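チケット：右グリッパの開閉値が途中で固まる(収録データ、Skunholm)
状態：様子見
担当：Radu Bratu

月曜 9:40
おはようございます、Raduです。先週から続いている例の件、長くなりそうなのでチケットにしました。食卓タスクの遠隔操作データを学習用に書き出すと、ときどき右腕のグリッパ開度だけが同じ値のまま張りつくんです。関節角は普通に動いているのに!動画では指が閉じているのに数値は「全開」なんていう回もあって、これを学習に混ぜるのはさすがに怖いです。

月曜 11:15
手元の1,071本をスクリプトで総なめしてみました。引っかかったのは200本、全部右腕です。左はきれいなもの。Fransさんから「ケーブルじゃない?」と言われたので、右手首のコネクタを挿し直して、フォークをつかむ動作で録り直しています。
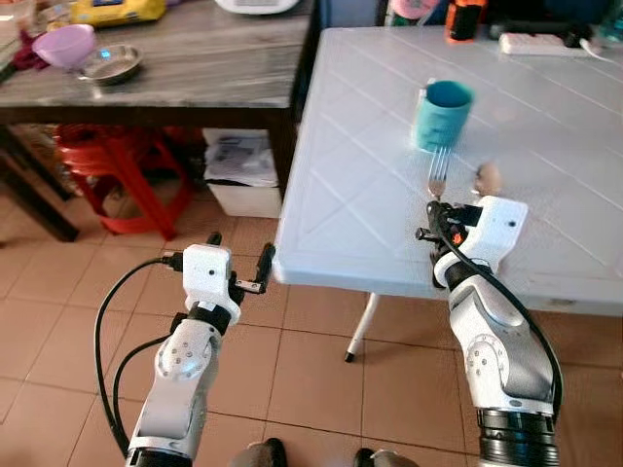 で、録り直した分なんですが、やっぱり2本出ました(がっくり)。挿し直しは効果なし、ということでケーブル説はいったん保留にします。

月曜 14:30
ログを眺めていて気づいたこと。張りつきが始まるのは、決まって600フレームを過ぎてからなんですよね。短い回では一度も出ていません。書き出しツールのPlanduleckがバッファを切り替えるあたりが怪しい気がして、Tudorさんに生ログを送りました。

月曜 16:05
Tudorさんから返事。当たりでした!切り替えのとき、右グリッパのトピックだけ購読が古いまま残るそうです。生ログの値は無事なので、収録のやり直しは不要、書き出し直せばOKとのこと。うれしい……。修正版で問題の分を流し直したら、張りつきはゼロになりました。

残り：
・Mircea さん、修正版を入れるまで長い回の書き出しは待ってもらえますか?
・チェック用スクリプトは共有フォルダに置きました。左右両方見ます。
・旧版で書き出したファイルはまだ消さないでください。あとで差分を取りたいので。

今夜まとめて書き出しを回して、明日の朝に結果をここに貼ります。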